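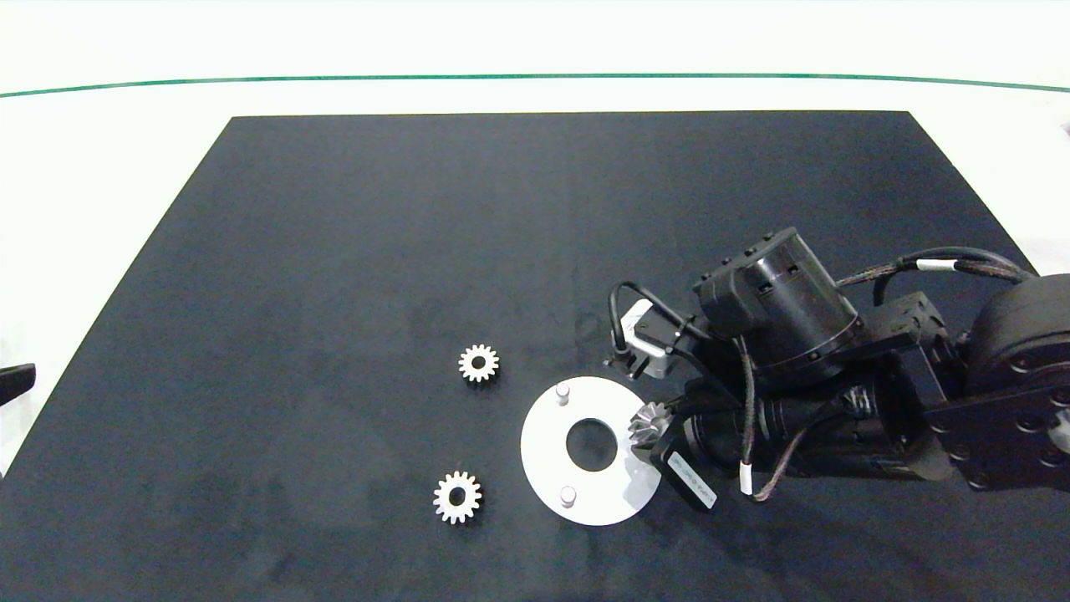
グリッパを交換したとき、比較試験の前にティーチング点をすべて取り直す必要はありますか。

取り直すのは、把持点と挿入点だけです。待機点と退避点は、ツール座標系を登録し直せばそのまま使えます。

サポート > Mao アームシリーズ > セットアップガイド > 3. グリッパの比較試験

3. グリッパの比較試験

この章では、Mao アームに取り付けるグリッパを小型歯車の組付け作業で比較する手順を説明します。対象は Vadetti の細型グリッパと Velville の平行グリッパです。コントローラは Runel を使用します。ほかのグリッパを試す場合も手順は同じですが、把持力の設定画面の項目名が異なることがあります。

アームの据付けと原点合わせは第1章、Runel コントローラの初期設定は第2章を参照してください。どちらも完了していない状態で本章の作業を始めないでください。

3.1 用意するもの

・Mao アーム本体(据付け済みのもの)
・比較するグリッパ、および各グリッパ用の取付けブラケット
・Runel コントローラとティーチングペンダント
・白色の円環プレート(上面に短い円筒ピンが2本立っているもの)
・平歯車 2個(中心に丸穴のあるもの)
・かさ歯車 1個
・黒色の作業マット
・六角レンチ、トルクドライバ
・結束バンド、ケーブル用ラベル
・記録用紙(付録Bを複写して使用)

注記:マットの擦れ跡や薄い汚れは試験に影響しません。表面がめくれている場合や、歯車が引っ掛かるほどの傷がある場合は交換してください。

注記:歯車は、比較するすべてのグリッパで同じ個体を使用します。途中で交換したときは、その時点までの記録を比較に含めないでください。

3.2 作業台の準備

1. 作業台の上を片付け、マットを敷きます。マットの端が浮いているときは四隅をテープで固定します。
2. 円環プレートをマットの上に置きます。2本のピンがアームの根元から見て奥と手前に並ぶ向きにします。
3. プレートの裏面に薄手の両面テープを貼り、マットに固定します。中央の穴にテープがはみ出さないようにしてください。
4. 平歯車を、プレートを挟んでアームと反対の側に置きます。歯車どうしは、グリッパの指を開いた幅より広く離します。
5. 歯車の穴を上に向け、マットに平らに寝かせます。
6. ペンダントの[ワーク登録]を開き、歯車とプレートの位置を登録します。

注意:歯車に油が付いていると把持力の比較ができません。作業前に乾いた布で拭いてください。溶剤で拭いたときは、完全に乾いてから並べます。

照明は試験の間、明るさを変えないでください。金属の歯面は光を強く反射します。カメラで位置を補正する構成では、照明を動かしただけで検出位置がずれることがあります。窓際に設置している場合はブラインドを下ろします。

3.3 グリッパの取付け

1. Runel コントローラの駆動電源を切ります。制御電源は入れたままで構いません。
2. アーム先端のブラケットに、グリッパの位置決めピンを合わせます。
3. ボルトを手で軽く締め、対角の順にトルクドライバで本締めします。締付けトルクはグリッパに付属の取付け図に従ってください。
4. グリッパのケーブルをアームの関節に沿わせ、結束バンドで留めます。関節をまたぐ部分には、関節を端まで曲げても張らないだけの余長を取ります。
5. 余長の部分がグリッパの先端より下に垂れていないことを確認します。
6. ケーブルの両端に同じ記号のラベルを巻きます。
7. 駆動電源を入れ、ペンダントの[ツール]画面で取り付けたグリッパの型式を選びます。
8. [開閉確認]を押し、指が最後まで開き、最後まで閉じることを確認します。

警告:駆動電源を入れた状態で、アームの可動範囲に手を入れないでください。グリッパの指先に歯車を手で持たせる場合も、必ず駆動電源を切ってから行ってください。

注意:Vadetti の細型グリッパは本体が長く、Velville から付け替えると先端の位置が前に出ます。型式を選び直さずに動かすと、指先がプレートに当たります。

センサモジュールを併用する場合は、グリッパの開閉とモジュールのケーブルが干渉しないことを、速度を落として確かめます。ケーブルがプレートのピンに掛かる位置にあるときは、モジュールの取付け向きを変えてください。

3.4 ツール座標系の登録

1. ペンダントの[ツール]から[座標系登録]を開きます。
2. 付属の登録用針を指先に挟みます。
3. 手動モード、速度 12% で、針の先をプレートの手前側のピンの中心に合わせます。
4. [点登録]を押します。
5. 手首の姿勢を変え、同じ点に針の先を合わせて[点登録]を押します。姿勢の異なる点を、画面の指示がなくなるまで登録します。
6. [計算]を押し、表示された誤差を記録用紙に書き込みます。
7. 登録用針を外し、保管箱に戻します。

誤差が画面に赤で表示されたときは、手順3からやり直してください。やり直しても赤のままの場合は、グリッパのボルトの緩みと、針の曲がりを調べます。

3.5 把持力の設定

初期値は、どのグリッパでも定格の 25% とします。最初から高い値にすると差が出にくくなり、歯の先端を傷めることもあります。

1. [グリッパ]から[把持力]を開き、25 と入力します。
2. 平歯車を外周でつかみ、マットから持ち上げて、そのまま静止させます。
3. 落下した場合、または歯車が指の間で回った場合は、値を 3 ずつ上げて手順2を繰り返します。
4. 落下も回転もしなくなった値を記録用紙の「平歯車」の欄に記入します。
5. かさ歯車についても同じ作業を行います。

注記:かさ歯車は歯面が傾いているため、つかむ位置が少し変わるだけで姿勢が崩れます。指先で歯の部分を挟むか、背面側の円筒部を挟むかを先に決め、グリッパごとに変えないでください。背面に円筒部のない歯車では、歯の部分を挟みます。

Velville の平行グリッパでは、付属の平らな指とV溝の指の両方が使えます。どちらの指で試験したかを必ず記録してください。指を替えたときは 3.4 からやり直します。

3.6 動作の教示

教示する点は次のとおりです。

・待機点:プレートの上方。歯車にもピンにも触れない高さ
・把持点:各歯車をつかむ位置
・挿入点:平歯車の穴とピンの中心が一致する位置
・かさ歯車の保持点:プレートの中央穴の横
・退避点:指を開いた後に逃がす位置

1. 手動モードでアームを待機点へ動かし、登録します。
2. 平歯車の把持点を登録します。指先がマットに触れない高さで止めます。
3. 歯車をつかんだまま挿入点の真上まで移動し、中間点として登録します。
4. ゆっくり下げ、歯車がピンに入り始めたところで一度止めます。左右のどちらかに当たっているときは、水平方向だけを修正します。
5. 底まで下げて挿入点を登録します。
6. 指を開き、退避点まで上げて登録します。
7. もう1個の平歯車について、手順2から6を繰り返します。
8. かさ歯車をつかみ、保持点まで動かして登録します。歯の向きが毎回同じになることを確認します。

注意:挿入点の登録中にアームが振動した場合は、すぐにペンダントのイネーブルスイッチから手を離してください。歯車がピンに斜めに入っていることがあります。無理に引き上げず、指を開いてから手で歯車を外します。その際は駆動電源を切ります。

教示が終わったら、ステップ送りで最初から最後まで一度動かします。自動運転に移るのは、この確認で停止も接触もなかった場合だけです。

3.7 試験の実行

1. 自動モードに切り替え、速度を 25% に設定します。
2. 歯車を登録位置に戻し、[試験開始]を押します。
3. 1サイクルが終わるごとに、成功または失敗を記録用紙に書きます。失敗した場合は、把持、搬送、挿入のどこで失敗したかも書きます。
4. 12サイクル続けたら一度止め、指先の摩耗とボルトの緩みを点検します。
5. 合計が 100サイクルになるまで続けます。
6. グリッパを交換し、3.3 から同じ作業を行います。

歯車を登録位置に戻す作業は、同じ人が続けて行うことをお勧めします。手で戻したときの置き方の違いが、グリッパの差より大きく出ることがあります。位置決め治具を使う場合は付録Cの図面を利用できます。

途中で試験を中断したときは、再開前に[ツール]画面の型式が変わっていないことを確認します。コントローラを再起動すると、登録済みの最初の型式に戻る版があります。この動作は8月の更新版で修正しました。

3.8 結果の見方

成功率だけで選ぶと、現場に入れてから段取りに手間取ることがあります。次の項目も合わせて比べてください。

把持の失敗が多い:指先の形状が歯車に合っていません。把持力を上げる前に指を替えて試します。

搬送中の落下が多い:把持力の不足か、加速度の設定が高すぎます。加速度を下げて改善するときは、把持力をそのままにします。

挿入の失敗が多い:ツール座標系の誤差か、歯車が指の間でわずかに滑っています。歯車をつかんだ状態で軽く押し、動くかどうかを見ます(駆動電源を切って行います)。

隣の歯車に触れる:指の外幅が広すぎます。歯車の間隔に余裕のない工程では、Vadetti の細型が向いています。間隔が十分にあり、歯車の大きさが頻繁に変わる工程では、開き幅の大きい Velville のほうが段取り替えが少なくなります。

グリッパの間で失敗の差が 3回以内のときは、試験を追加してください。追加分も 12サイクルごとに点検を入れます。

3.9 困ったとき

・[開閉確認]で指が途中で止まる
ケーブルのコネクタを差し直します。直らないときは、アーム側とグリッパ側のラベルの記号が一致しているか確認してください。

・歯車の位置が検出されない
歯車の影がマットに濃く出ていないか確認し、照明の角度を変えます。変えた後はワーク登録をやり直します。

・プレートが動く
両面テープを貼り替えます。プレートが動いた後のサイクルは記録から除き、挿入点を確認してから再開します。

・指先がプレートの縁に当たる
退避点の高さを見直します。グリッパを交換した直後であれば、型式の選択を先に確認してください。

・「過負荷」と表示されて止まる
表示を消す前に、アームの姿勢と停止した点の番号を控えます。同じ点で繰り返し止まるときは、その点の控えとツール座標系の誤差をサポート窓口へお知らせください。

試験が終わったら、駆動電源を切り、歯車を乾いた布で拭いて保管箱に戻します。グリッパの保管方法は第4章を参照してください。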